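Mahawong Street Food Guide
Progress report to the Prellton Fund, October 2026

Work done

The guide now lists 38 restaurants and noodle counters in Rovutdale. Each was visited twice, and meals were paid for out of the grant. We have spent $2,141 on food so far. The soup section is finished. The bakery section still lacks four entries, two of them on Jevance Avenue, where opening hours changed over the summer.
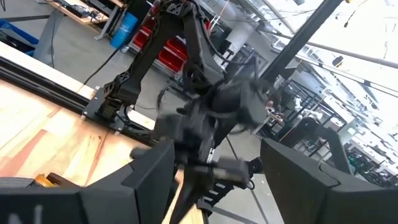

Problems

Three places closed after our first visit and were dropped. Menu prices went up at several others, so those pages have to be corrected before printing.

Next steps

Remaining bakery visits will be done in November. We plan a first printing of 100 copies and will send the Fund a proof before the order is placed.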